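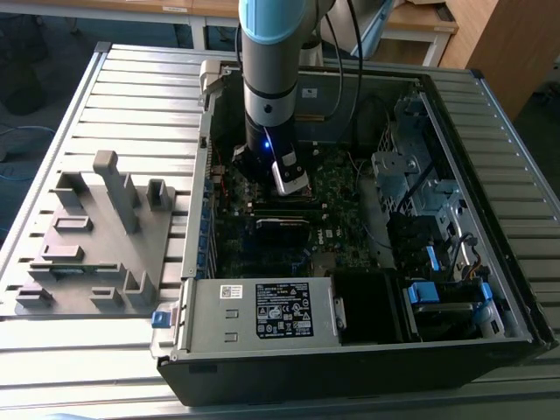 Figure 6. Arm over an open desktop tower, with the fixture plate on the bench to the left of the case.

4.6 Recording examples: desktop towers

Use this section to record disassembly examples with the Brulora teaching kit. Complete the bench set-up in section 4.4 first.

Before you start

Unplug the tower from the mains and hold its power button in for 15 seconds. Remove the side panel and lay the tower on its side with the motherboard facing up. Keep loose cables clear of the part you intend to remove.

CAUTION: Do not open the power supply unit. It is not part of any task in this guide.

Recording an example

1. Place the tower on the slatted bench, beside the fixture plate. Leave a hand's width between them.

2. Start Plunberg and open a new session. Choose the task from the list, for example "Remove expansion card".

3. Check the preview from the fixed camera. The whole of the case interior must be visible, and so must the fixture plate.

4. Move the arm to the start pose. The gripper should point straight down and hover above the motherboard without touching it.

5. Press Record and wait for the tone.

6. Guide the arm through the task at a steady pace. Release any latch before pulling on a card.

7. Set the removed part down on the fixture plate, open the gripper and return to the start pose.

8. Press Stop. Mark the example Good, Failed or Discard.

Note: Keep failed attempts. Ibarra uses them when training the recovery step. Discard is for examples spoilt by something outside the task, such as a person reaching into the case.

Varying the examples

After every 15 examples, turn the tower slightly or move it along the bench. Change to another tower after four such batches. Do not move the fixture plate, or the calibration must be repeated.

CAUTION: If the gripper catches on a cable, press the stop button. Free the cable by hand with the arm stopped.

Error 507

The arm and camera clocks no longer agree. Close the session, restart Plunberg and record the last example again. Examples saved before the error can be kept.

Sections last revised 8 October 2018.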